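**Rounded tips or flat tips for wrappers?**

**mullside_mo:** Ran 276 snack grabs with the rounded tips this week and I'm so happy with them! Crinkly bags, slick packets, all of it. Only 40 drops!

**Drurkine:** Nice, but my flat tips did 492 grabs with fewer drops than that. Rounded ones pinch too small a spot on a glossy bag.

**areeba_lashari:** Depends on how full the bag is, I think. Flat is great on boxes. On puffy stuff I'd take rounded every time.

**Drurkine:** Not sold. Try the Fevulano pads before you decide.

**mullside_mo:** Ordered a pair last night! Same bed, same snacks, so we can compare. Two hand-held grippers going at once is a blast, by the way.

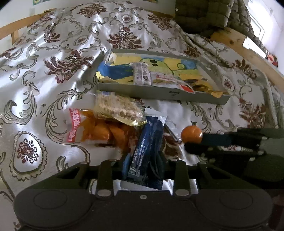

*Navy packet in one gripper, round orange thing in the other*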